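3.2 Build and Bench Setup
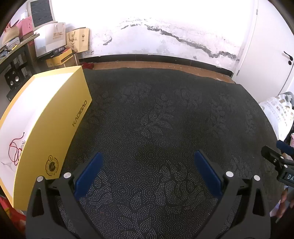
Figure 2. The hand-held gripper over the patterned cloth, fingers open.

The hand-held gripper was assembled in a home workshop from the Fillar drawing set, with changes to the finger linkage made by T. Nistor. The printed parts took 3 days, and most of the remaining work went into fitting the joint pins without play. Each finger carries a blue padded tip on a pair of angled bars, and the outer bar has an elongated triangular cutout (Figure 2). The cutout lowers the mass of the finger, though it also allows some flex under side load – an effect we return to in Section 5. The dotted cloth was kept as the work surface for all sessions. Its raised pattern gives the tracker texture over an otherwise black background.

We recorded 771 grasp attempts with this build, of which 235 used the earlier Varkmont linkage and are reported separately. Pads were replaced 2 times, both in December.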